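Print this article | E-mail this article

Roltach (robot learning method)

Roltach is a method for training a robot arm to push objects around a tabletop in response to typed or spoken instructions. It was developed at the Ó Dubhghaill laboratory by a group led by Gráinne Ó Dálaigh and is usually classed as a form of imitation learning, in which a machine is shown what to do by a person and tries to copy it. Its defining feature is that the instructions are written after the movements have been recorded. The method has been praised for being cheap to run. Its claims about understanding language have been received with less enthusiasm, and several remain in dispute.

Background

Teaching a robot by demonstration is an old idea. In the simplest version an operator guides the arm through a task many times, the positions are stored, and a program is fitted to them. The results tend to be narrow. An arm that has been shown how to push a cube to the left edge of a board can often do that and little else, and a small change in the lighting or the starting position may be enough to defeat it.

Adding language was supposed to help. If each recording carries a sentence saying what was done, the program can in principle learn which words go with which movements, and then combine them in ways it has not been shown. In practice the sentences have been a bottleneck. An operator who must read an instruction, set up the blocks, carry out the task and reset the table spends much of the working day on things other than demonstrating.

Roltach grew out of an attempt to get rid of that wasted time. An earlier system from the same laboratory, Burkska, had used a fixed list of scripted commands, and its authors reported that resetting the table took up more of each session than the pushing did. Burkska is now mostly cited as the baseline that Roltach beats, a role to which it is well suited, having been tuned by the same people who wanted it beaten.

Method

Collection takes place in open-ended sessions. An operator controls the arm by hand and pushes the blocks about however they please, with no instruction to follow and no reset between tasks. The arm holds a short rod, and all contact with the blocks is made with the rod. There is no grasping or lifting. This keeps the problem mostly flat, and critics have pointed out that it also removes a large share of what makes handling objects hard.

The recordings are later cut into short overlapping pieces. A second person, the annotator, watches each piece and writes one sentence saying what the arm did: "slide the blue cube beside the red star", for instance, or "nudge the green cylinder a bit closer to the edge". The annotator is free to choose any wording. Pieces in which nothing recognisable happens are meant to be thrown out.

The published training set contains 2366 annotated pieces, produced by three operators. The program receives the camera view and a sentence and puts out a small movement of the rod, then looks again and repeats. It has no stored map of the table and no list of objects, and it is not told when it has finished. In the original trials a person watching decided when the task had been done.

That last arrangement is described in a single line of the original paper and has drawn a good deal of comment. An arm that wanders over a board for long enough will bring many pairs of blocks together at one moment or another. If the person with the stopwatch calls a halt at the right moment, wandering will look like skill. Ó Dálaigh's group answered that a time limit had been applied to every trial. They did not say in the paper what it was.

Reported results

The group reported that Roltach followed most short instructions involving two blocks, and that it did so far more often than Burkska. Success fell away for longer instructions, particularly those naming a position on the board as well as a block. Instructions asking for a shape to be made from several blocks, such as a line or a triangle, worked only when a person broke them into steps and fed them in one at a time.

The paper also describes live correction, in which a person talks to the arm as it moves and changes the instruction partway through. This was the part of the work that travelled furthest outside the field. Video of an arm changing course on command is easy to follow and pleasant to watch, and it was widely taken as a sign that the machine understood what was being said to it. The paper itself is more careful. It says that the person giving the corrections was a member of the project and knew which phrases tended to work.

No figures were given for corrections offered by strangers.

Attempts to repeat the work

Three groups outside Ó Dubhghaill have tried to reproduce the main result. One did so with equipment close to the original and got success rates a little lower than those published, which is normal. The second used a different table and blocks and found that the program had to be trained again almost from the start. The third reported that it could not obtain the cutting rules used to split the recordings and had been obliged to guess them. Its arm performed poorly, and the two sides have disagreed since over whose fault that was.

The cutting rules were released the following April. They turned out to include a manual pass in which unclear pieces were removed by members of the project. How many pieces went missing at this stage is not recorded. Supporters of the method regard this as ordinary tidying. Others have noted that a method advertised as needing very little human effort appears to have needed a fair amount from the people best placed to know which data would help.

The Bukier test

Much of the argument over Roltach has been carried on through the Bukier test, a set of tabletop tasks drawn up by Pádraig Hennessy as a check on language-guided pushing systems. The test has seven categories of instruction. Each comes in pairs that use nearly the same words but call for different actions, so that a program relying on one strong word in the sentence will be caught out. A program that hears "star" and heads for the nearest star will pass half of a pair by luck and fail the other half.

Choice of blocks matters here. Where every colour belongs to a single shape, "the red one" and "the star" can mean the same thing, and a program may do well having learned only colours. Bukier layouts therefore repeat colours across shapes and shapes across colours, and they set similar blocks close together, sometimes with one standing in front of another from the camera's side.
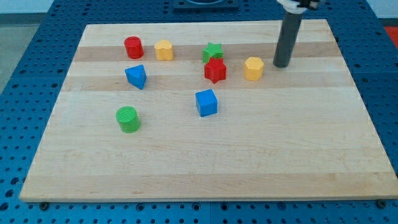
Hennessy's published finding was that Roltach handled colour well and shape much less well. When both were needed to pick out the right block, the arm often went to a block of the right colour and the wrong shape. Performance was worst where the intended block was partly hidden. Words for place, such as "behind" and "between", were followed at a rate that Hennessy judged hard to tell from chance, although the number of trials in that category was small and the judgment has been questioned.

Ó Dálaigh's reply made two points. The first was that the training sentences had been written freely, and annotators naturally lean on colour when it is enough to tell blocks apart, so the program had learned what people tend to say. The second was that the Bukier pairs are stranger than anything a person would ask for at a real table. Both points are reasonable. The first, though, comes close to conceding what Hennessy had argued, and the second sits awkwardly beside the earlier claim that the system could deal with open-ended speech.

The test has its own weaknesses. Success is scored by a person from video, and the two scorers used in the first round did not always agree on what counted as "next to". Hennessy's group resolved these cases by discussion, a practice they had criticised in the work they were testing. Later rounds use a measured distance between blocks, which makes the scores steadier but cannot be compared with the earlier ones.

Cost and labour

The most secure claim made for Roltach is that it is cheap. Sessions without resets do produce more usable movement for each hour of operator time, and the replication groups agree on this. Less attention has been paid to the annotators. Writing a sentence for every piece is slow and dull, and the original paper counts operator hours only. A fair comparison with Burkska, where the sentences existed before the session began, would have to include both. No such comparison has been published.

There is also the matter of what operators do when told to do as they like. In the released recordings they favour the near half of the board and rarely push a block into the far corners. The program does the same. Asked to send a block to a far corner, it tends to start well and then drift back. The group has suggested that operators could be given loose prompts to widen the range of movement, which would bring back part of the scripting that the method was designed to avoid.

Present use

Roltach is used mainly as a teaching example and as a starting point for other research. The practice of writing instructions after the fact has been taken up more widely than the program itself, and is probably the part of the work that will last. Claims that the method would carry over to sorting or packing have not been borne out in print. The rod has yet to be replaced by fingers in any published version, and all known results concern light blocks on a flat surface under steady indoor lighting.

A revised training set, with annotators asked to mention shape as well as colour, has been announced by the Ó Dubhghaill group. It had not been released when this article was last edited.

Print this article | E-mail this article

Related articles
Bukier test
Burkska
Imitation learning
Instruction labelling after the fact
Tabletop pushing tasks

Recently updated
Operator bias in recorded demonstrations
Replication in robotics
Scoring by video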